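洗衣角的一篮衣服，和换季的那点心思
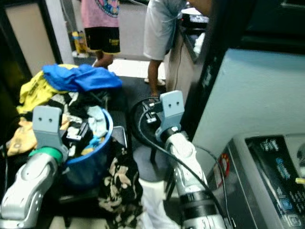 洛克布里奇（Lokbridge）社区，2018年10月25日

一到换季，家里最先"满"起来的，往往是洗衣机旁边那只篮子。蓝色的圆篮子，衣服堆得冒了尖，最上头松松地摊着一件亮蓝色的，旁边那件黄的印着深色的字，搭在衣服堆的一侧，还有一块黑底带奶白花纹的料子从篮子前面一直垂下来。看到这样一篮衣服，我心里头一个念头是亲切，第二个念头是：哎呀，我家那一篮也该洗了！

上个月，也就是九月里，我们在通讯里随口问了一句"大家家里的衣服都是怎么洗的"，本来只想收几条小窍门填填版面，结果陆陆续续收到了40多封回信，有写在便条上塞进信箱的，也有发来长长一封邮件、从婆婆那一辈讲起的。读这些信的几个晚上，我泡着茶，一封一封看过去，比看电视还有意思。版面有限，没办法全部登出来，只好挑一些我自己试过、觉得真好用的，跟各位慢慢聊一聊。

先说分衣服。来信里说得最多的就是这件事，意见也最不统一。有人分得很细，深色、浅色、白色、毛巾、袜子各归各的；也有人坦白说，全家的衣服一股脑儿倒进去，洗了这么多年也没出过什么大事。我自己是折中派：颜色特别鲜亮的、新买的、带印花印字的，头几次一定单独洗，或者至少跟深色的放在一块儿。白色的另外拿出来。剩下的就不太讲究了。如果您家里也只有一只篮子，不妨学学住在帕拉尼亚潘楼（Palaniappan）的迪维娅·巴特（Divya Bhat），她的办法是往篮子里套两只布袋，一只装深的，一只装浅的，换下来的时候顺手就分好了，到洗的那天提起袋子就走，再也不用蹲在地上翻来翻去。

再说口袋。请大家一定、一定要翻口袋！来信里为了口袋叹气的可真不少：纸巾、公交票、孩子捡回来的小石子，还有一位把整张购物清单洗成了碎末，粘在一家人的毛衣上，拍了半个下午。我自己也有过这样的惨痛教训，就不细说了。现在我在洗衣机旁边放了一只小碗，掏出来的零钱和纽扣都丢进去，攒到九月底一数，竟然有21块钱，请全家吃了一顿早点。

带印字和图案的衣服，翻过来洗，晾的时候也翻着晾，字不容易裂。这一条是好几位年轻妈妈写来的，我试了一阵子，觉得有道理。花布料子最好不要在太阳底下晒得太久，半干的时候挪到阴凉处去，颜色能保持得久一些。袜子呢，有人用夹子一双一双夹好了再洗，我没有这份耐心，不过听说的确不会丢。

秋天还有一件麻烦事，就是厚薄衣服都混在篮子里。夏天的短袖还没收，外套又穿上了身，一篮子里什么都有。我的建议是不要等篮子冒尖才动手，堆到一半多一点就洗一缸，洗衣机里也给衣服留些翻身的地方，塞得太满，水转不开，洗出来总觉得不清爽。夏天的衣服收起来之前，再完完整整地洗一遍、晾透，领口和袖口先用一点肥皂搓一搓，明年拿出来就不会发黄。

顺便提醒一句，洗衣机自己也是要洗的。滤网拆下来冲一冲，胶圈和盖子边上擦一擦，洗完衣服让盖子敞一会儿透透气。这件事我拖了一整个夏天，上礼拜总算做了，滤网里的棉絮厚得让我脸红。

最后是两则小通知。扎瓦诺（Zavano）旧衣角的收集箱这个月照常开放，洗干净、叠整齐的衣服都欢迎送来，童装和冬天的外套尤其缺。博雷克斯（Borex）杂货铺给本通讯的读者留了50份洗衣网袋，每户一份，报上门牌号就可以领，领完为止，家里有小宝宝袜子要洗的朋友请早一点去。

下一期想聊聊熨衣服和叠衣服，尤其是那种怎么叠都叠不平的床笠。有心得的朋友，欢迎把信投到3号楼楼下的信箱里，字写得潦草一点也没有关系，我慢慢认。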